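Bimanual teleop demos: policy stalls above the bucket, replay works fine

Posted in Teleoperation and Imitation
Tags: bimanual, hands, retargeting, head camera

Nilton Henao
We are teaching a two-handed robot to push crumpled plastic packaging down into a wastebasket. The operator wears tracked gloves and a headset and sees through the head camera. We have 551 accepted demos, logged at 50 Hz for joints and 30 Hz for video. Training loss looks normal. At run time both hands come down to just above the rim and stay there, with a small jitter in the fingers. Open-loop replay of a recorded demo completes the task nearly every time, so I don't think it is calibration. The actions I train on are the measured joint positions at the next step. Inputs are head camera video and joint positions for arms and hands. Do I need more data, or is something wrong with the recording?

Kenneth Sison
More data. We had the same thing with a drawer task and it went away at 2,000 demos. Also try a bigger image size.

Sheyla Tamayo
I would look at two things before recording any more.

First, your action label. Measured position at the next step is fine in free air. Once the fingers are against the bag or the rim, the operator keeps commanding a position past the surface and the measured joint stops at the surface. The gap between the two is what produces the push. If you train on measured positions, the policy learns to ask for exactly the place where the fingers already are, and the position controller then produces almost no force. Log the retargeted command that goes to the controller and train on that. If your recorder only saved the measured side, you can't rebuild the command afterward unless you kept the raw glove stream. Check for it. The Josmont recorder keeps it in a separate file by default and a lot of people never open that file.

Note that your replay test may be hiding this. Many replay scripts send the commanded values from the log even when the training export uses the measured ones. Confirm which one yours sends.

Second, idle steps. Operators stop above the target to judge depth, more so with a flat view in the headset. If the hands hold still for a second in every demo, that is fifty nearly identical samples with the label "don't move", and the policy gets stuck in that pose. Plot joint speed against time for a few demos. If you see a flat stretch before contact, cut it. We drop any step where no arm joint moves more than a small threshold and neither hand is in contact. Do not drop idle steps during contact, those are the push.

On the view itself: in our own bucket setup the two hands come in from the bottom of the head camera, one on each side of the bag.

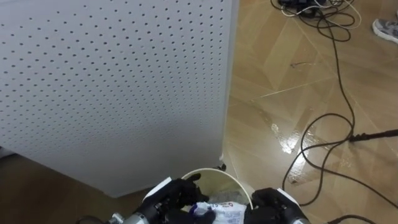

Depth is the weak direction from a high viewpoint. A finger hovering over the bag and a finger touching it can differ by a few pixels. Adding a wrist camera helps. If you can't mount one, feed finger motor current as an extra input, filtered and scaled per joint. That gave us a usable contact signal without touching the hardware.

Also move the bucket between demos and change how the bag is crumpled. If the start pose never varies, the policy can run on joint positions alone and ignore the video.

Nilton Henao
Checked. The replay script sends the commanded values and the export uses the measured ones. The glove stream was saved. Re-exporting now. The idle stretch is there too, 49 steps in the first demo I opened.

Arnulfo Puma
Adding to Sheyla's answer: after you switch to commanded positions, clamp how far the command can run ahead of the measured joint, at record time and at run time, with the same value. Otherwise one bad prediction can drive the fingers hard into the rim. Check the time offset between video and joints as well. Ours was three video frames late for most of June and it looked a lot like bad depth.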